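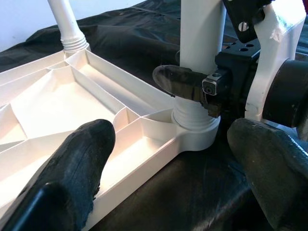 The Fan

It was the coldest week of December when the boiler in our building stopped, and it was in that same week that I bought the fan.

The shop was called Hotine and stood at the bottom of the hill, between the chemist and a place that had been a bank. Everything had to go. The sign in the window had said so since the summer, but now the shelves were nearly bare and the lights at the back were off. I had gone in for a heater. The man at the till said the heaters had gone by nine that morning.

"I've got fans," he said.

I told him it was two degrees outside.

"That's why I've got them."

There was one left out of its box, a white one on a tall stand, made by Gralent. My mother had owned a Gralent fan. It stood at the end of her bed for the last two summers of her life and turned its head from the window to the door and back again. When she was asleep it was the only thing in the room that moved. After the funeral my brother took it to the tip with the commode and the bath seat, and I helped him carry it to the car.

I paid for the fan and walked up the hill with it under my arm. People looked. A boy at the bus stop asked his father what it was for, and his father said it was for when it was hot, and the boy said it wasn't hot.

The flat was dark when I got in. I kept my coat on and put the fan by the armchair. My neighbour from across the landing knocked to ask if I had any news of the boiler. I said I had rung the managing agents and been told I was number 20 in the queue, and then the line had gone dead. She looked past me at the fan.

"Does it blow warm?" she said.

"No."

She nodded as if she had thought of buying one herself. Then she went back and returned with a hot water bottle in a knitted cover and said she had two, and I could give it back when the heating came on.

I ate soup standing at the cooker with the oven door open. Then I sat down with the hot water bottle under my jumper and a blanket over my knees and switched the fan on at its lowest setting, pointed at the far wall.

It made the right noise. I had been worried about that. There was a soft tick at the end of each turn, where the head stopped and thought about it and started back. The curtain lifted a little when the air reached it. My feet were so cold I could not feel the carpet, and I sat there for more than 200 turns, because I had started counting and could not find a good place to leave off.

My brother rang at ten. We spoke most weeks, though never for long. He asked what the noise was.

"It's a fan," I said.

"I thought your heating was off."

"It is."

He was quiet, and I could hear his television. Then someone turned it down. I moved the phone away from my ear and held it towards the middle of the room. The head went to the window and ticked, and went to the door and ticked. When I put the phone back he was still there.

"They don't all do that," he said. "The click."

"This one does."

"I nearly kept it, you know. I had it back out of the skip. There was a man there in a yellow coat who said once it was in, it was in."

I said I hadn't known that. He said there had been no reason to tell me. He asked if I had enough blankets and I said I did, and he told me to run the taps now and then so the pipes didn't freeze.

The boiler was mended two days later. The radiators banged for an hour and then grew warm from the bottom up. I took the hot water bottle back across the landing, and my neighbour asked me in for tea, and I stayed until it got dark. The fan was still going when I came home. I had left it on its own all afternoon.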